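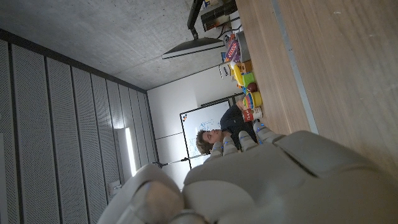 Living with a wooden table
Notes for the Tuesday evening talk, Maj-Britt Tangen

Start without the slides. Ask who has a ring from a hot mug on their table at home. Wait for the hands. Then ask who has put a plant on top of it. (Wait for the laugh, move on.)

I love tables! Say so early and get it out of the way. I've been fixing them for 26 years and I still get excited when somebody lifts off the tablecloth.

Main point for tonight: wood moves. A tabletop gets wider in July and narrower in winter, and it does this across the grain, hardly at all along it. Hold up the two boards Eskil cut for me and let people bend and sniff them. Pass them around from the left side or the back row never gets them.

Then the story of the Omalus table. Big farmhouse top, gorgeous thing, screwed down tight to its frame by a well-meaning owner. Split right down the middle the first winter the heating was on. Pause. Show the slotted bracket. The screw needs room to slide, and this little piece of metal gives it that room. Cheap, ugly, wonderful. Margit Tveit taught me to check for these before looking at anything else, so get people to go home and look under their own tables tonight with a flashlight.

Slide: seams and edges

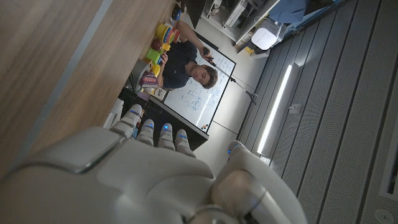

Light wooden tabletop with a gray stripe across it.

Talk here about anything that breaks up a top: leaves, inlays, metal edging, filler lines. Dirt loves a seam. A soft toothbrush, barely damp, every couple of weeks. No knives in there, please, and no toothpicks either, they snap off and then you call me. If a seam on your own table feels higher than the wood in winter and lower in summer, that's the wood moving again. Run a fingertip over it and you can feel the season, I think that's marvelous.

Finishes. Keep this quick, last time I lost the room for ten minutes on shellac.

Oil: easy to patch, needs doing again and again. I do mine twice a year, a thin coat, wiped right off. If it's sticky the next morning you left too much on. SAY THE RAG WARNING. Oily rags can heat up by themselves and catch fire. Spread them flat outside to dry, or put them in water in a metal can with a lid. Say it twice.

Varnish: tough, and a pain to repair in one spot. Good for families with small kids and for anyone who eats curry.

Wax: feels beautiful, hates heat. Hand around the waxed sample with the ring on it. That ring is mine, from my own coffee, so nobody needs to feel bad.

White rings against black rings. White means moisture in the finish, and often it'll come out with patience. Black usually means the water got down to the wood, and on oak that's a reaction with iron. Somebody will ask about mayonnaise. Yes, it sometimes works on white rings, it's the oil doing it, and no, I don't know who tried it first but I'd love to have met them.

Demo: sanding a scratch. 3 grits, always with the grain. Let Amparo Ospina do the last pass, she has lighter hands than I do. Turn off the overhead lights and hold the lamp low and sideways so people see the scratch fade.

Leave at least 6 minutes for questions. If it goes quiet, ask about the worst thing anyone has spilled.

Remind them the Dellow workshop has the scrap box by the door, take what you like. Bring the boards home this time.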